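3.2 The tape measure as a shared household tool 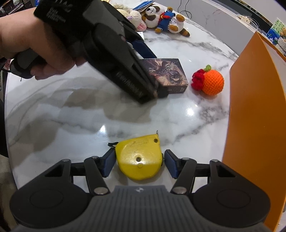 Figure 4. Yellow tape measure on a marble tabletop, lying flat with the end hook at the top right corner and the strap loop at the upper left.

So where do people keep the tape measure at home? Mostly in the kitchen, and usually in whichever drawer has stopped having a real purpose.

I went into this part of the Curkness study expecting toolboxes. We visited 51 homes, and I had a neat little section half planned in my head on garages and pegboards. What I got was a lot of kitchen drawers, with the tape sitting next to dead batteries, takeout menus and birthday candles. People would pull the drawer open, laugh a bit, and start digging (I did plenty of digging myself, and I enjoyed it more than I should admit in a paper).

I've come to think of the tape measure as a borrowing object. Scissors have a job nearly every day, so they get a fixed spot and somebody complains when they wander. The tape gets used in bursts. A couch is being delivered, or a shelf needs to go up, and for one weekend the thing is all over the place – on the counter, on the stairs, on top of the fridge. Then the couch arrives and the tape stays wherever it was last put down. Bolger's older work on kitchen drawers calls this "settling," and I'll use that word too, though I use it for any flat surface and Bolger only meant the insides of drawers.

Tabletops turned out to be the main stop along the way. When we asked people to fetch their tape and show us how they'd measure something, they nearly always carried it to a table first, set it down, talked for a while and then picked it up again. I left these pauses out of my first round of coding since they looked like dead time. That was a mistake, and I went back and coded the whole set again in April using the Itier scheme, which has a separate label for things put down in the middle of a task. It's a fussy scheme and it took me forever, but I'd use it again!

Color came up more than I'd planned for. Several people told us they bought a yellow tape so they could spot it in a mess, and then told us in the next breath that they could never find it. I don't read too much into that. A bright case helps on an open table and does very little under a pile of menus, so the drawer habit pretty much cancels it out.

One more thing on method. The Plilex diary sheets asked people to note where the tape was at the end of each Monday, and a fair number left the box blank or wrote "somewhere." I kept "somewhere" as its own category in the analysis, and Section 3.3 compares it with the answers we got for flashlights and spare keys.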